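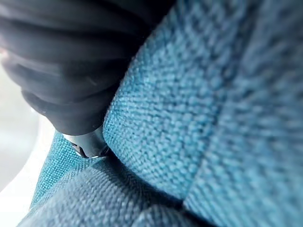
The weight of a cloth is the first number most buyers ask for and the least useful on its own. Two upholstery fabrics of equal mass per square metre can wear at very different rates, depending on yarn twist, weave and how tightly the weft has been beaten in.

Zuzana Koubek has run the finishing room at Hornier, a small mill, for 11 years. Her records cover 997 lots, each with a swatch stapled to the test sheet. She sorts them by weave and fibre. Colour is listed last.

"A long float looks rich in the showroom," she says. "Then someone's jeans rivet catches it."

Plain weave interlaces at every crossing and resists snagging. Satin floats over four or more threads and has better lustre, but abrades sooner. Twill sits between the two – it drapes well, and a dense twill will usually outlast a loose plain weave of the same fibre.

Finishing alters the result again. Hornier rests its wool cloth for seven days after scouring, then measures shrinkage in both directions. Lots that move more than five per cent in the warp go back to be steamed.

Pascal Petersen, who re-covers chairs for a living, checks a sample by pulling it on the bias. If the threads slide and stay apart, he won't use it on a seat. He will still use it on the outside back, where the wear is light and the seams carry little load.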